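The Waiter Will Not Be Joining You

At Dresoren, a 60-seat restaurant on the wrong side of the rail yard, the tasting menu takes 3 hours and arrives without explanation. Plates land. Plates leave. If you want to know what the gray stuff is, you turn over a small card by your water glass, and the card says "celery root."

Booker Esposito, who owns the place and cooks most of what comes out of it, got rid of the tableside speech last May. He says he'd been standing at the pass one night, listening to a server describe a carrot, and noticed that the carrot had gone cold.
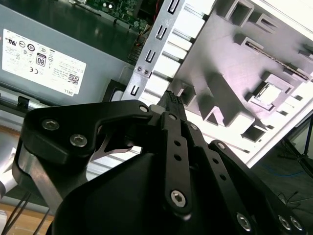
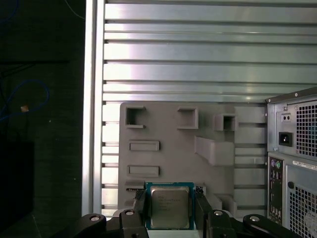

"It was a good speech," Esposito says. "It had the farm in it. It had my grandmother in it. My grandmother never cooked a carrot in her life, she was a bookkeeper."

The speech has been with us for so long that it's hard to remember eating dinner without it. Somewhere along the line, expensive restaurants decided that food could no longer be trusted to introduce itself. A person in an apron had to come over, fold his hands, wait for you to stop talking about your divorce, and point at things with his little finger. He told you which way to eat them. He asked whether you had dined with them before, as if there might be a safety issue.

I once timed one of these at Losolus, a restaurant I otherwise like very much. The oyster took four seconds to eat. The oyster's life story ran to a minute and a half, and there was a follow-up question about allergies.

So you'd think the dining public would have carried Esposito through the streets. It didn't go that way. The first month, he got letters. One couple, celebrating an anniversary, wrote that they had paid $370 and felt they'd been served by ghosts. Another guest complained that he had eaten the decorative pebble. (It was a potato. He was supposed to eat it. He'd enjoyed it, too, right up until he started to worry.)

Mortimer Brannigan was not surprised. He ran dining rooms for most of his working life, the last stretch of it at Ula, where he wrote the speeches himself and drilled the staff on them every afternoon at four. He keeps them in a binder. He let me read it in his kitchen while he made us grilled cheese, which he served without comment.

"People think the talking is about the food," he said. "The talking is so they know somebody's seen them. You spend that kind of money, you want a witness."

His theory is that the speech replaced all the older bits of theater that restaurants dropped to look modern. No more silver domes, no more crêpes on fire, no more trolley with the squeaky wheel. The tablecloths went, then the ties, then the bread. What was left was a bare table, a very small portion and a very large bill, and something had to fill the space between them. Words were cheap. Flaming brandy isn't, and the insurance is worse.

I put this to Esposito, who thought about it longer than I expected and then showed me his cards. There are 600 of them in a shoebox under the host stand, one for every dish the kitchen has served since it opened, including several he'd like to forget. Early ones run to a full paragraph. The newer ones are down to a word or two. A recent one says "duck," and then on the next line, "again."

He has given some ground. Servers at Dresoren will now answer questions, provided you ask one, and they've been told they may say good evening. On my second visit mine went so far as to tell me she liked the fish. I found myself absurdly pleased by this and ordered another glass of wine, so maybe Brannigan should be running the place.

The fish was very good. It came with something green and slippery that I couldn't identify, and I'd made up my mind not to look at the card. I lasted until dessert. It was leeks.

Across town, meanwhile, Rosenthal has reopened after its renovation, and I'm told the butter there now gets its own introduction. I have a table booked for eight-thirty and have asked the sitter to stay late.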